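To: Trokdale Neighbors list
Date: 12/16/20
Subject: Re: Furniture for the two apartments on Vernusley Street

Hello all,

Thank you for the many answers to my message. I try to reply to everything in one mail.

The first family gets the keys before the end of December. The second apartment still needs a new floor in the kitchen, so the date there is open. Both families have small children, and they come with only a few bags.

What we have already: beds, one sofa, curtains for all windows. What we still look for: a kitchen table, chairs, two desk lamps and a washing machine in working order. Please do not bring clothes at the moment, the storage room at Werkoro is full until January. 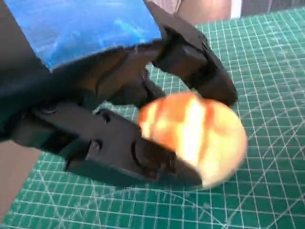

Magnusson wrote on the list:

> I can give a table and four chairs, but I live on the third floor
> and have no car. Is there somebody with a van? Also I would like
> to put in $50 for the lamps. Where do I send it?

Yes, we have a van on Saturday morning, and two people can carry. Please write me your address privately and which hour is good for you.

For the money: checks can go in the mailbox at the Werkoro office, with "Vernusley" written on the envelope. We have received $100 until now, and a used washing machine is offered to us for another $100, delivery included. If we have enough by Friday, I will say yes to the seller.

The building has 16 apartments and the hallway is narrow, so please do not leave anything downstairs without telling me first.

With kind regards,
the moving group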